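Givness Guest House, room safety check
Checked by: Florian Poulain
Owner's copy to: Quentin Carré
April 2022

Smoke alarm, hallway: PASS. Sounded on test. Label says replaced in February, no receipt seen.

Smoke alarm, room 4: FAIL. I'm told it "works fine most of the time". Replace it.

Hot water at basin: FAIL. Same complaint as last visit. The Dasitz mixing valve was supposed to fix this and I have yet to see any paperwork for it.

Window restrictors: PASS, with doubts. Two screws each, one already working out of the timber. Recheck.

Power boards: FAIL. One board plugged into another behind the wardrobe. Calling it temporary doesn't change the colour of the plug.

Stair rail: PASS. Solid along its full length.

Fire blanket, kitchen: PASS. Besson brand, tag in date. Hung right over the stove, so good luck reaching it. Move it to the door side.

Exit sign: NOT TESTED. Quentin says the battery lasts the full period. I'd like to watch it do that.

First aid kit: FAIL. 18 items on the lid list, no burn dressing inside.

Blind cords: FAIL. Wosinero cleats are still in the packet on the sill.
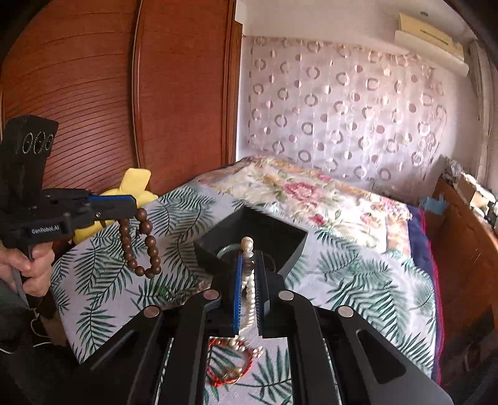

Small items and children: OPEN. The house takes bookings for families with toddlers, and the welcome folder calls the rooms "child ready". I don't accept that on the strength of a folder. A strand of beads at bed height, over the palm leaf cover, is the sort of thing I mean: strings can break and beads can be swallowed. Put loose jewellery and trinkets up high before each family booking, and have whoever does it sign the sheet.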